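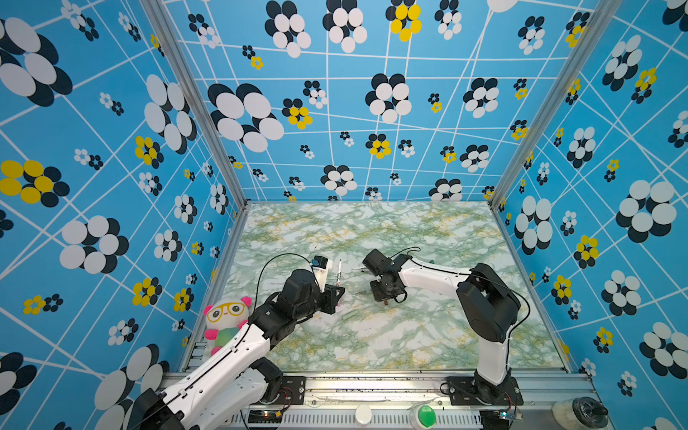

# Can a machine tidy up yet?

A chore is a job that has to be done again soon after it is finished. Dishes get dirty. Bins fill. Toys move from the shelf to the floor. People have wanted machines to take over such jobs for a long time, and a few machines already have. A washing machine is a robot of a simple kind. It fills, turns, drains and spins by itself.

A washing machine does not pick your socks up off the floor, though. It does not turn them the right way out, and it does not put them in a drawer in pairs. Those parts of the job are still done by someone in your house, possibly you.

This page explains why the second half of the job is harder than the first. Words in **bold** are listed again at the end.

## Two kinds of job

Engineers sort jobs by how much they change from one time to the next.

In a car factory, a robot arm may weld the same spot on the same part all day. The part arrives in the same position each time. The arm can repeat one movement, and the movement will be correct.

In a kitchen, nothing arrives in the same position. The mug is beside the sink in the morning and under a newspaper in the afternoon. One mug has a thick handle, another has none. A movement that worked on the first mug may knock over the second.

A place where things stay put is called a **structured** environment. A place where they do not is called **unstructured**. Homes are unstructured. Shops are somewhere in between: the shelves stay still, but customers pick things up and put them back in the wrong spot.

## What an arm is made of

A robot arm for tabletop work usually has these parts.

- **Base.** The part that is bolted down. If the base moves, every measurement the robot makes is wrong.
- **Links.** The stiff sections, like the bones in your forearm and upper arm.
- **Joints.** The places where links meet and bend. A motor at each joint does the bending.
- **Gripper.** The hand. Many grippers have only two fingers, called jaws, which open and close.
- **Cables.** These carry power and signals. They need enough slack to let the joints turn, so they often hang in loops.

Your own hand has 27 bones and a very large number of touch sensors in the skin. A two-jaw gripper has two jaws. If you want to know how much this matters, put on a pair of thick oven mitts and try to pick up a pencil.

## Five steps for one pen

Consider a small job: take a pen off a table and put it in a cup. For a person this takes a moment. For a robot it is broken into steps.

1. **Find the pen.** A camera gives the computer a picture, and a program decides which part of the picture is pen. A shiny pen can be difficult, as light bounces off it and its edges are hard to locate. A patterned background makes it more difficult again.
2. **Work out where it is.** The program needs the distance as well as the direction. It also needs to know which way the pen is pointing.
3. **Plan a path.** The arm has to reach the pen without hitting the cup, the table or another arm.
4. **Grasp it.** The jaws close on either side. If they close too far from the middle, the pen tips. If they close too softly, it slips. If they press too hard on something soft or thin, the object may be damaged.
5. **Let go in the right place.** The pen has to be turned upright before it is lowered into the cup. If it is tilted too far, it catches on the rim.

A mistake in step 1 spoils all the steps after it. A program that is a centimetre wrong about where the pen is will close the jaws on air.

## Why soft things are worse

A bottle keeps its shape when you lift it. Engineers call it a **rigid** object. Once the robot knows the bottle's shape, it can predict where every part of it will be.

A tea towel does not keep its shape. It folds, bunches and hangs differently each time it is picked up. It is a **deformable** object. To fold it, the robot must find two corners, and the corners may be hidden underneath.

A plush toy is partway between the two. It squashes where the jaws press, then springs back. It is fairly forgiving, as it does not break if dropped.

Clear objects cause a different problem. A drinking glass lets light through, so the camera sees what is behind it. Some depth cameras report that there is nothing there at all.

## One arm or two?

Many chores need two hands. To take the lid off a jar, one hand holds the jar and the other turns the lid. With only one arm, the jar turns as well and the lid stays on.

Adding a second arm makes such jobs possible and the planning harder. The two arms share one space and must not collide. When both hold the same object, they have to move together, or the object will be pulled out of one of the grippers.

## How robots learn a chore

There are several methods. Two are common.

In the first, a person moves the robot through the job, either by hand or with a controller. This is called a **demonstration**. The computer records the positions of the joints and what the cameras saw. After many demonstrations, a program looks for what they have in common and tries to do the job alone.

In the second, the robot practises by trial and error. It gets a score for each try and keeps whatever raised the score. This can take thousands of tries, so much of it is done in a **simulation**, a computer model of the room. Simulated tables are always perfectly flat. Real tables are not, and a skill learned in simulation may have to be adjusted afterwards.

The Saragih workshop, where the engineers who helped with this page work, uses demonstrations. Its collection for a job called "clear the table" holds 3,569 of them. Nadhirah Wuisan, who checks the recordings, removes any in which an object was dropped by accident. She keeps the ones in which it was dropped and then picked up again, so the program can learn what to do next.

## Chores, sorted by difficulty

The table shows how Nadhirah and her colleague Saeed Nouri rate some common jobs. "Done now" means you can buy a machine that does it. "In the lab" means robots can do it some of the time, with engineers nearby.

| Chore | State | Main difficulty |
|---|---|---|
| Vacuuming a flat floor | Done now | Cords, socks, stairs |
| Mowing a lawn | Done now | Steep ground, toys left out |
| Moving boxes in a warehouse | Done now | Damaged or unusual boxes |
| Sorting objects on a table | In the lab | Objects it has not met before |
| Folding a T-shirt | In the lab | Finding the corners |
| Loading any dishwasher | In the lab | Wet, shiny and clear dishes |
| Tidying a whole bedroom | Not yet | All of the above |

The last row also contains a problem that is not mechanical. To tidy a bedroom, the robot has to know where things belong. A block tower on the floor might be a mess or might be a project. You know which it is. The robot would have to ask.

## Try it yourself

You will need a partner, a scarf for a blindfold, kitchen tongs, and 5 small objects that will not break. Choose at least one soft object. You will also need a bowl.

1. Spread the objects on a table and set the bowl beside them.
2. One person is the robot. The robot wears the blindfold and holds the tongs.
3. The other person is the program. The program may say only these words: *left, right, forward, back, up, down, turn, open, close, stop*.
4. Set a timer for 10 minutes and move as many objects into the bowl as you can.
5. Change places and repeat.

Write down which object took longest. Then do it once more with 2 robots working at the same table, each with its own program. Keep the tongs low and move slowly.

## Words to know

**Deformable:** changes shape when it is handled.

**Demonstration:** a recording of a job being done, used for teaching a robot.

**Gripper:** the part of a robot arm that takes hold of things.

**Rigid:** keeps its shape when it is handled.

**Simulation:** a computer model used for practice.

**Structured:** arranged the same way every time.

**Unstructured:** arranged differently from one time to the next.

*Text by Anisa Liew. Checked by Adi Santoso.*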